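Community Help > Automation and Robotics > Visits and Open Days

Preparing a garment-handling demonstration for an open day

Posted by Skenovari Outreach Desk

Our office is responsible for the public program at the Vimemville workshop, which will hold an open day on a Monday in June. The central item is a demonstration of garment handling with hand-held grippers. An operator works at a mat on which clothing is laid out, and visitors watch from the side of the room. The same work is carried out on ordinary days, and we would like the public to see it without it being turned into a performance.

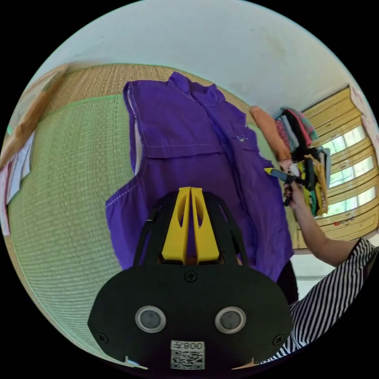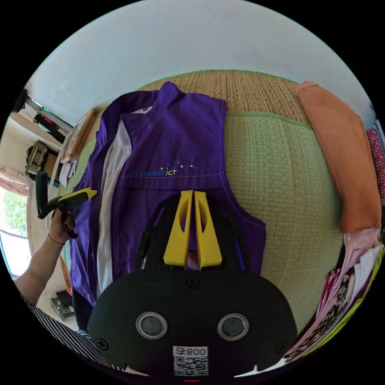 A purple sleeveless garment laid flat on the mat.

We have registered 63 visitors and the room admits one small group at a time. Each session is planned at 40 minutes, including questions. We request advice on three matters. First, how should groups be divided, and how close may visitors stand? Second, should visitors be permitted to try a gripper themselves? Third, what explanation should be given in advance to persons with no technical background? Our printed material currently uses the word "robot" throughout, and one reviewer has objected that visitors will expect a machine moving without a person.

The previous open day was limited to a talk with slides. Attendance was satisfactory but the comment cards asked repeatedly for something to watch.

Posted by Alva

The reviewer's objection should be taken seriously. If the invitation promises a robot and the visitor finds a person holding a tool, the first ten minutes will be spent correcting the impression. I recommend that the title be changed to "Teaching machines to handle clothing" or similar wording, and that the opening remarks state plainly that a person guides the grippers during this part of the work. The word "robot" may then be introduced when the speaker describes what the recordings are used for.

With respect to group size, nine persons is the upper limit for work done at floor or mat level. Beyond that number the back row sees only shoulders. Sixty-three divides evenly into seven groups of nine, but seven sessions of 40 minutes come to 280 minutes before any changeover, and your operator cannot be expected to work through that period alone. Please arrange at least two operators and publish a timetable with a proper midday break. Visitors should remain behind a taped line one long step from the edge of the mat. Children may be seated on the floor in front of the line if an adult is directly behind them.

The operator should not be asked to speak and work simultaneously. Assign a separate speaker. Questions should be held until a garment is finished, and the speaker should announce this at the start of each session.

I would also suggest that the same task be shown at least twice in each session. On the first occasion most visitors look at the tool. On the second they begin to look at the cloth, and the questions improve considerably.

On advance material, one sheet is sufficient. It should state what will be shown, how long it lasts, whether there is seating, and whether photography is allowed. Technical terms may be left to the speaker.

Posted by Clota

Agree with most of the above. Regarding hands-on trials, our institution permitted them once. The line for a turn became longer than the session and the next group was kept in the corridor. If trials are offered they should be at a separate table, with a spare gripper and a few hand towels. Do not use the working mat or the clothing prepared for the demonstration.

Please check your insurance terms as well. Ours covered visitors who watch but not visitors who handle equipment.

Posted by Skenovari Outreach Desk

Thank you for the replies. The title will be amended and the sheet shortened to one page. Two operators have been requested, with four groups in the morning and three in the afternoon. Trials at a separate table will depend on the answer from our insurer, which has not yet been received. We would still welcome advice on seating for visitors who cannot stand for the full session, as the room has little space behind the line.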